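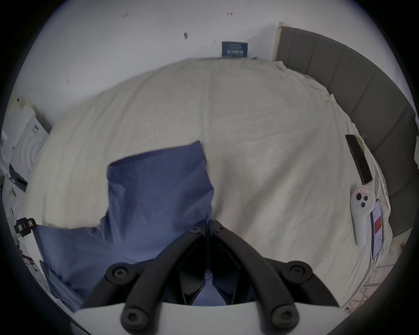

Tuesday. The new cloth segmenter is in and I don't trust it. Meklow's release note says it handles "arbitrary household textiles," and I have read enough release notes to know that arbitrary means whatever they had lying around the office. So I spent the morning feeding it our own episodes, 121 of them, with the overlay switched on and my coffee going cold. It does well on the easy case, I'll give it that. Blue cloth crumpled on a cream-white sheet, both fingers right over it, and the mask hugs the edge all the way except in the shadow between the tips. That shadow is the one place I need it to be right, of course. The grasp point gets picked there. It also wanted the headboard to be cloth, and I suppose upholstery is cloth if you're being generous, but I don't want the planner trying to fold it.

Wrote a rule to throw out any region taller than the bed plane. Ugly. Took it out again after lunch when it started eating real fabric, anything with some height to it. A pile is tall. I should have seen that coming.

The pose side is no better. Drullotis (our tracking filter, still named after a boat none of us has seen) smooths the hand trajectory so nicely that it hides the jumps. I turned the smoothing down to 2 and there they were, three ugly ones, all at the moment the fingers get close to the fabric and the view fills up with plain pale cloth. Nothing for the features to hold on to. Everyone upstairs keeps calling this a data problem. More data of blank cloth is still blank cloth. 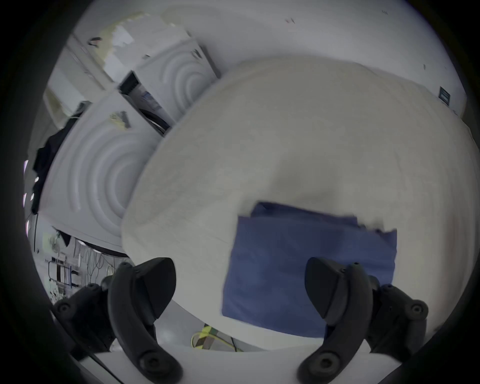 What I'd like is for the tracker to admit it's lost. Right now it reports the same confidence on a bare wall as it does on a shelf full of cables, and the policy downstream believes every word. I put in a check that compares the visual estimate with the inertial one and raises a flag when they drift apart. It flagged 3 episodes I already knew were bad and missed one I also knew was bad. Is that good? I wrote "promising" in the Kollska ticket and then changed it to "runs."

Tomorrow: retrain without smoothing, see if the loss even notices. My bet is no. Also find out who changed the timestamp offset in the config, and reply to Tetteh about the license.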